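The Lomcombe bus left at 15 minutes to eight, and she missed it. The next was on Thursday.

She went back up the stairs — all four flights — and let herself in. The flat smelt of toast.

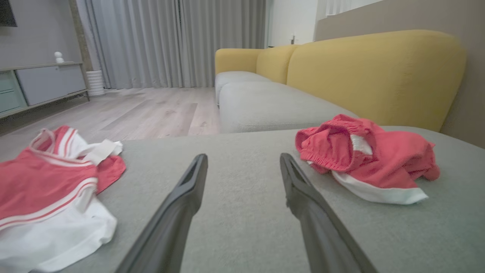 Her running kit was the last thing to pack. She had worn it for the Vurix relay, leg 8, and come in near the back. She sat down against a yellow cushion and pulled the red shorts onto her knee. Then she folded them, and the top with the white strap, and put the kettle on.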